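Atelier partagé Altulgate : où en est le bras du poste 2

Le projet de bras à deux doigts, lancé par Ferhat Ağca sur l'établi du fond, est entré en avril dans sa phase de simulation. Le matériel est monté, câblé et alimenté. Reste la saisie des outils longs, pour laquelle la commande actuelle n'est pas satisfaisante. Point technique pour ceux qui suivent le sujet et pour ceux qui partagent l'alimentation du poste.

Mécanique. La structure reste celle décrite dans la lettre précédente : profilés aluminium, réducteurs imprimés sur les axes 4 à 6, réducteurs Rezaei du commerce sur les trois premiers. Le jeu mesuré sur l'axe 2 a été repris par une cale en laiton. Les carters de l'axe 5 ont été réimprimés avec une épaisseur de paroi supérieure, les premiers ayant fissuré au droit des inserts filetés. Les fichiers corrigés sont sur le serveur de l'atelier, dossier Torotness, révision 16. Merci d'effacer les copies locales des révisions antérieures, dont l'entraxe est faux.

Électronique. La carte Laltlow pilote les six axes et la pince sur un seul bus. La boucle de position tourne à 1000 Hz, sans perte de trame constatée depuis le remplacement du connecteur côté poignet. Le courant de serrage est limité par logiciel et par un fusible. Ne pas shunter ce fusible, même pour un essai court. L'arrêt d'urgence coupe la puissance et laisse la logique sous tension, ce qui permet de relire les codeurs après un défaut. Les axes 2 et 3 n'ayant pas de frein, soutenir le bras à la main avant d'appuyer si la situation le permet.

Simulation. Panagiotis Sotiropoulos a repris le modèle de contact. Dans la version initiale, l'outil était assimilé à un cylindre homogène, avec le centre de masse au milieu. Cette hypothèse convient pour un tournevis court. Elle donne des résultats inutilisables dès que la pièce est longue et étagée : la pince serre au bon endroit géométrique, puis l'objet pivote autour de l'axe des doigts au premier changement de direction. Le nouveau modèle prend en entrée une géométrie par tronçons, chacun avec sa section et sa masse, et calcule le couple résiduel au point de prise.

Une campagne de 3000 essais simulés a été lancée sur la machine de calcul, avec position de départ, orientation et coefficient de frottement tirés au hasard. Un essai est compté comme réussi si l'outil est levé, déplacé, puis reposé sans rotation supérieure au seuil fixé dans le fichier de configuration. Résultat : 2443 réussites. Les échecs se répartissent en deux familles. La première regroupe les prises trop éloignées du centre de masse, avec rotation lente pendant le transport. La seconde correspond à un contact sur une arête, où le doigt ne porte que sur une ligne et où le frottement calculé dépend trop du pas de temps.

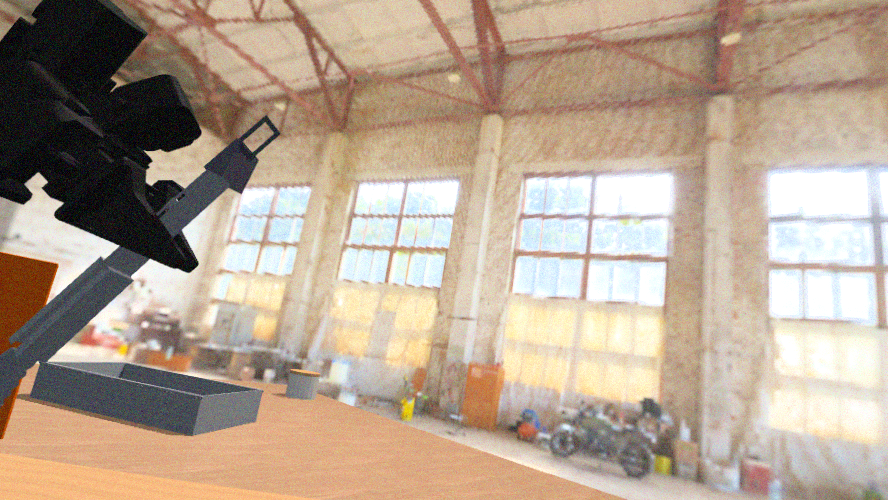
Pour la première famille, le correctif est simple : le planificateur rejette désormais toute prise dont le couple résiduel dépasse la capacité du serrage, et décale le point de contact le long de l'outil. Pour la seconde, deux pistes sont à l'étude. Ferhat propose des patins en élastomère, plus larges et démontables. Panagiotis préfère réduire le pas de temps au moment du contact, au prix d'un calcul plus long. Les deux seront essayées séparément, avec les mêmes tirages, pour que les chiffres restent comparables.

Passage au réel. Les premières prises sur le bras physique se feront à vitesse réduite, capot baissé. Il manque des barres droites ou étagées, en acier ou en aluminium, à utiliser comme pièces d'essai. Les chutes peuvent être déposées dans le bac du poste 2, ébavurées et pesées, la masse inscrite au feutre.

Le poste 2 est réservé au projet à partir de 18 h. En journée, l'établi reste utilisable, bras en position de repos et sectionneur ouvert. Les journaux d'essais sont dans le même dossier que les plans.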